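# Feeling for the Edge

At the Stillholm workshop, a robot is learning to work from pictures in which very little is sharp.

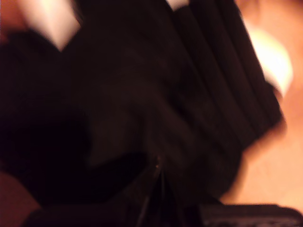
The Rowbotham group's first question was whether anyone could learn a thing from close-up views, and one member wrote back that blur was fine as long as the training set had plenty of it. That reply became the plan for Trodik, a method for guiding a gripper through the last part of a reach.

Most systems are trained on clean views and then struggle when something dark and close fills the picture. The usual fix is to throw those views out. Trodik keeps them. Each one is stored with the motor readings from the same moment, and the network has to predict the next small movement from both.

The first set held 1,630 reaches, recorded in November under lamps and daylight. The task was plain: find the edge of a folded cloth, close on it and lift. A reach counted as a success if the cloth was still held after 30 seconds.

On 500 test reaches, the version trained only on clear views managed 287. The version trained on everything did better, though the group is holding back its final score until a second lab, Buvik, has repeated the test on its own arm.

What the network uses is still an open matter. Covering the brightest part of each view made it hesitate, which suggests that it leans on the contrast between a dark shape and a lit background. Turning off the motor readings hurt it more – it closed too early and came up with nothing.

There are limits. The method has been tried on one kind of cloth, and a change of lamp still throws it off for the first few reaches. It also says nothing about how to find the cloth from across a table. A separate camera handles that part, and the handover between the two is slow.

Buvik has the code and the full set of recordings. Its first runs will use towels.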